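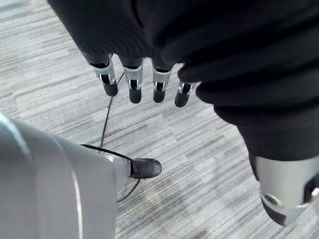

Posted by Sarmīte Kalniņš on August 21, 2026
Filed under: hands, wrist cameras, things I keep meaning to write up

I've been promising Stepan a proper write-up of the hand comparison since February, so I've made a big pot of tea and I'm going to get through it in one sitting. If you're new, I spend most of my working week (and, my husband would add, a fair bit of the rest of it) with two robot arms that have to cooperate on fiddly jobs, and lately the question has been which hands to put on the ends of them.

The two contenders are the Droltow four-finger hand and the Rasteck. On paper they're close enough that you could pick by colour. The Droltow costs a bit more and comes with a nicer manual, and the Rasteck bolts on with fewer swear words. I ran both through the same 32 little tasks, mostly picking up and passing things from one side to the other, and wrote everything down in a notebook that now has a tea ring on nearly every page.

What I hadn't appreciated is how much the thumb matters. With the fingers pointing down and a thumb coming in across from the side, you get a lovely firm pinch on anything chunky, a block or a bottle cap. Thin flat things are another story. The Droltow's fingertips are rounded, and a rounded tip wants to roll over a playing card, and I spent the better part of an afternoon chasing the same card along a table. The Rasteck did better there, and then threw away its lead by being dreadful with anything soft. A rolled sock defeated it completely!

The other half of this was the cameras. I wanted to know whether a wrist view alone was enough to steer by, or whether I'd always need one up high looking over the whole business. I love a wrist camera, I really do, but when the hands come together they fill most of the picture, and whatever you were hoping to look at ends up in the strip of floor that's left over. You get a wonderful look at your own knuckles. Sleeves make it worse too, as a dark padded cover eats up a good chunk of the view and there isn't much detail on it for the software to hang on to.

Stepan's suggestion was to tilt the mount by 30 degrees and see whether the fingertips stayed in sight through a whole pass. They did, mostly, although I lost a bit of the view out to the side and had to teach myself not to swing the elbow so wide. I also tried the Tripathi controller with its smoothing turned right down, and the arms felt much livelier for it - a bit too lively for my nerves the first time, but I got used to it. And please, if you're doing any of this at home or in a small shop, think about your cables before you think about anything else. A thin lead looped near a moving thumb is asking for a snag, and I've now replaced two of them.
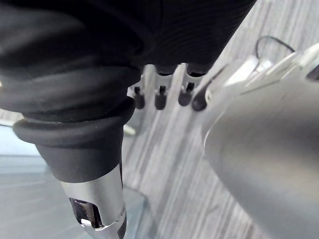

Where I've landed, for now

I'm keeping the Droltow hands on for the next stretch. I can live with the playing card problem, and I have some grippy fingertip covers on order from Clastetti that might fix it anyway. The high camera stays as well, with the wrist ones as helpers when the hands are close in. If anyone has driven the Rasteck with softer pads I'd love to hear how you went, particularly with socks.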